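Student project: fruit sorting with hand-held grippers, worth the club budget?
Lodumum Robotics Club board > Projects > January 2018

gcattaneo
Read the proposal for the Zorneo project twice and I still don't get it. The club wants 400 dollars so students can move fruit around with grippers they hold in their own hands. Where is the robot? My kid can move a plum without a bracket and screws.

bakalis_e
The robot comes later, Gaetano. You record people doing the task first, then train on the recordings. It's on page one.

gcattaneo
I read page one. It says 200 recordings by July. It doesn't say what happens if the thing learns nothing from them.

tullio_v
Then they write that up. It's a student project.

rmartinelli
I'm with Gaetano on part of this. Last year's team had 328 runs of the block stacking task and the arm still knocked the tower over at the open house. More recordings of sloppy work is just more sloppy work.

bakalis_e
Those 328 were all done by one person at one table. That was the problem, and the report said so. This time they're doing it at home, different tables, different cloths, two hands.

rmartinelli
Different cloths, fine. Who checks the recordings? If half of them are a blur you can't use them.

tullio_v
Pace said he'd go through them.

gcattaneo
All of them? I'll believe it when I see the spreadsheet.

tpace
I said I'd go through the first batch. Whoever wants the second batch is welcome to it, Gaetano. And round fruit rolls, so it's harder than blocks. I would have started with something dull like sponges but I got outvoted.

rmartinelli
Sponges would have been the right call. Can the fingers even hold a plum without bruising it?

tpace
The pads are ribbed and I think they're soft enough. Not promising anything. One from the plate task, so you can argue about something real:
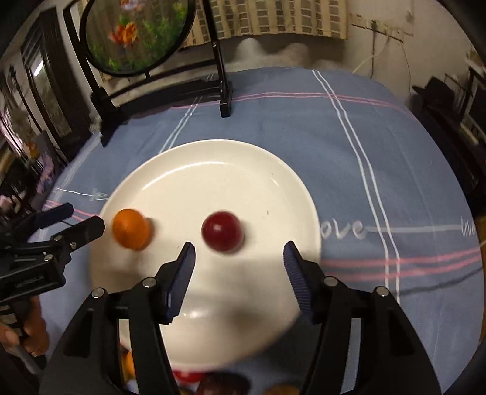
Plate task, tangerine and plum, one gripper for each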